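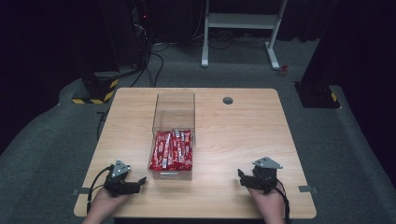
Teaching by hand: speaker notes
Cladmont workshop, October session. 15 minutes, then questions.

Slide 1. Start with the task, before any talk of models. Clear box, snack sticks in the bottom, a gripper in each hand. The person does the job with the grippers and we record it. Point out that both hands start off the box, one on each side. We ask for that at the start of every take.

Slide 2. Why hand-held. At Zamska we began with remote control. It works, but new people needed 4 days before their takes were usable. With the grippers in their own hands they were recording the same afternoon. Mention the cost: a person can move in ways the arm can't follow, so some takes get thrown out later.

Slide 3. Clear walls. The depth readings were poor on acrylic. Say this plainly, someone always asks. We kept the box and relied on color.

Slide 4. Numbers. 100 takes in the first batch, 54 kept. Most of the rejects were moves that were too fast. Go slow here and let people read the chart.

Slide 5. Pidik, our replay tool. Play the short clip, no sound. If it stalls, skip to slide 6.

Slide 6. Next: the same task at the Haddad site with a different table height. No results yet, so don't promise any.

Leave slide 4 up for questions.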